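How to set up a dish-rack test for a two-armed robot

Posted by Flynn Cosgrove, April 11, 2018

People often ask whether a robot can put the washing-up away yet. The short answer is sometimes, slowly, and only if the kitchen suits it. This page explains how to set up a small test so that you can answer the question for your own machine. You will need two arms with parallel grippers, a table both can reach across, and an afternoon.

Step 1. Choose the crockery. Use plain plates in different colours, so that you can say which one went wrong when you write your notes. Avoid anything with a raised pattern on the rim. Mugs should have handles wide enough to pass a peg with room to spare.

Step 2. Place the rack. A slanted rack is best, with the plates on edge and the rims clear at the top. Put it well within reach of one arm and keep the mug tree nearer the middle. Leave the other things you would normally have out. A bare table gives flattering results.

Step 3. Bring the gripper down over the rim. The fingers should point downwards, one on each side of the plate. Stop at the top edge and check the line by eye before you let them close.

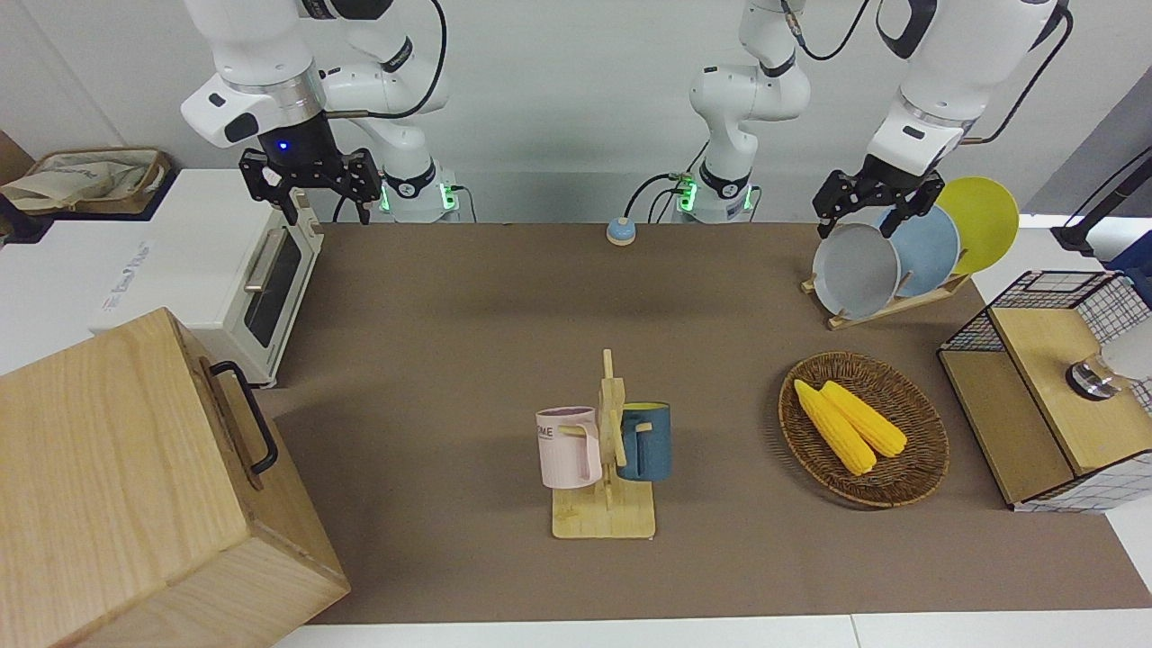
Left gripper at the rim of the grey plate, with the mug tree further forward on the table.

Step 4. Lift straight up until the plate is clear of the rack, then move sideways. Most of our breakages at Olter came from moving sideways too early. Hiyori Ishida now sets the lift as a separate move and will not let anyone join the two together.

Step 5. Repeat it 24 times with the rack in the same spot. Then shift the rack a little and do 12 more. The second set matters more, as no one at home puts a rack back in exactly the same place.

Step 6. Write down every time a person had to step in, even to nudge a plate. Count those as failures.

Mugs are harder. The handle has to come off the peg without the mug swinging round, and a gripper with two fingers has little to stop it. Allow twice the time, and start with one mug before you hang a second.

Renji Higuchi is writing up the mug test separately and expects to have it ready in June.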